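Robot arm coming to our prep room, what happens to my job?

Posted in Work & Training, June 7, 2020

Hi all, long-time reader, first time asking. I work at Padwood, in the room where we plate up sample dishes for catering customers, and management have brought in an arm that puts the fruit on the dish. It's on trial until they decide whether to buy. We've been told "no changes to headcount", but my rota has already gone from plating to what they call minding, so basically I set the table up, watch, and set it up again. The job it's learning looks like this, one dish and one yellow thing to go on it:
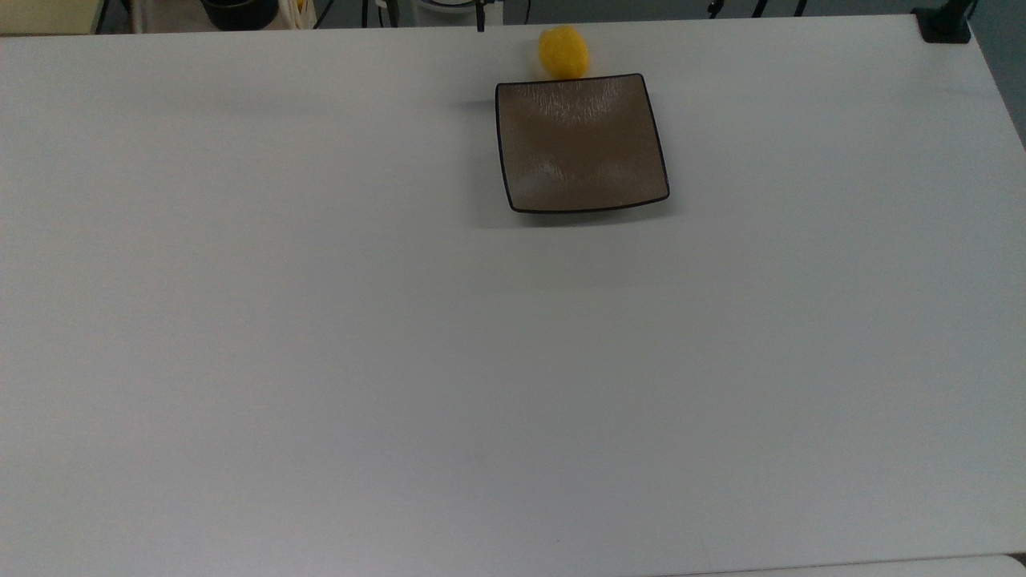 The plate during a go, with nothing on it.

I did that job for 9 years and I'm quick at it! My worry is that minding gets paid at the lower grade. Has anyone been through this? Did you keep your hours, and is there anything I should be asking for now, before they sign?

minder_of_lemons

Hattar did the same to us on the packing side (different machine, same speech). I kept my hours but my day changed completely. I used to chat all morning with my hands busy, and now I have to look at the thing the whole time and my neck aches by dinner. Ask for a proper chair and ask for swaps every hour. We didn't, and it took 3 meetings to get them.

Also ask who gets trained to stop it and restart it. On our site it was only the shift leads at first, so the rest of us stood there like lemons, if you'll pardon me, waiting for someone to come over.

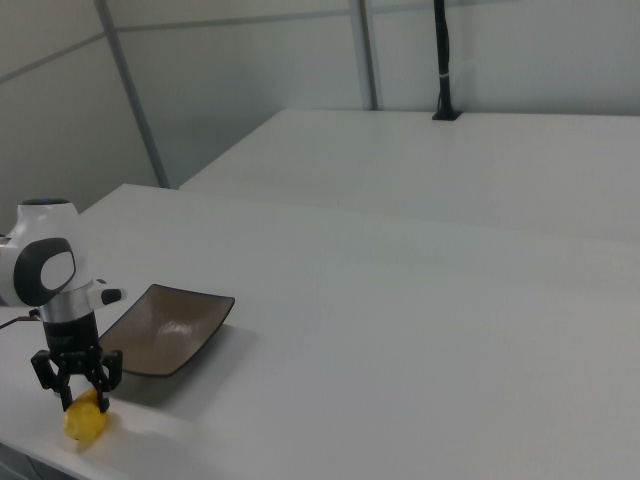 Posted by conveyor_belle, Ilholm — 102 replies on this site

Forgot to say, keep a diary. Write down what you do in a shift that isn't in your old job description: wiping down, resetting the dish, moving the fruit back, telling the engineers when it's missed. I had 200 lines by the end of May and that's what got my grade looked at again. They don't see that work unless it's on paper — and the supplier's people certainly won't mention it.

One more from me, don't let them time you against it. Ours tried that in the first week and it just made everybody miserable.

rusetti_nights

I'm at Rusetti and I'd be a bit less gloomy than the last poster. Our arm took over the dullest bit of the line and I moved to checking, and I do like it better. But I had to ask for the course, it wasn't offered to me, and I had to ask twice. The
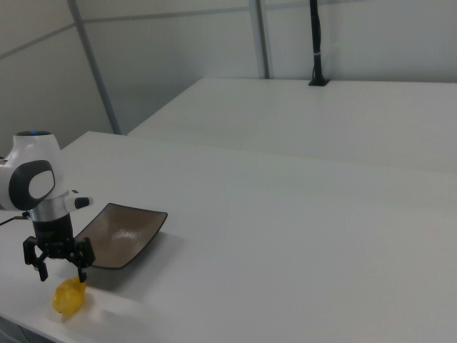 course was two afternoons and mostly about where to stand and which button does what, nothing scary. Once you've got it on your record they find it much harder to call you unskilled. Get the grade in writing too, a chat in the corridor doesn't count. And if you've got a union rep, go and see them this week, don't wait for the trial to finish.

No idea about the legal side, sorry. Good luck with it!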